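Ticket 3740: Clerell hot water timer keeps dropping its schedule
Opened 2023-03-23
Status: closed, fixed (for now, fingers crossed)

Hi all, me again. The Clerell timer on our hot water system has started forgetting its off-peak schedule. I set it to come on late at night when power's cheap, it behaves for a day or two, then I wander into the laundry and the display's flashing 12:00 like an old VCR. Meanwhile the tank's been heating whenever it feels like it, and the last bill was a shocker.

Unit is the older Clerell with the grey dial, firmware 7, wired in by our sparky when we moved in. Tank is a Prorerell, no dramas with that.

What I've tried so far:

Reset the clock and put the whole schedule back in by hand. Lasted until the next evening.

Did the long reset (hold both buttons till it beeps). It beeped, I got my hopes up, same thing two nights later.

Looked for a power dropout. The oven clock and the clock radio both kept their time, so I don't reckon the house is losing power. Just the timer.
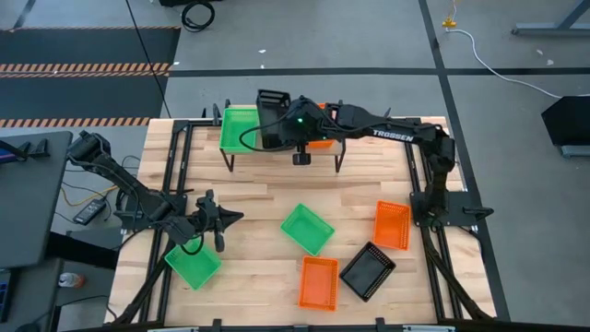

Does the timer hold its schedule if the power to it drops out for a second?

It should, as long as the little backup battery behind the faceplate has some life in it. Once that goes flat, even a tiny flicker on the off-peak circuit wipes the lot and you're back to 12:00.

So, the battery! I didn't even know there was one. The Cundulix support page has a diagram for the older models (they took over the Clerell range at some point, hence all the manuals living on their site now) and sure enough there's a coin cell tucked in behind the dial. I wasn't going to poke around in there myself with the mains connected, so I got the sparky back out. He isolated the circuit, popped the cover and put his meter on the cell. Dead flat.

While he was there he also found a loose neutral on the off-peak circuit, which would explain the flickers. He tightened that up and swapped the battery, and was gone again in 23 minutes, cuppa included.

Update: schedule's still there after a week. Clock is spot on too. The error log on the timer used to show E745 every couple of days and there hasn't been one since the new battery went in.

Closing this one. If it starts flashing again I'll reopen it under the same number, and I've written the battery date on a bit of masking tape inside the cupboard door.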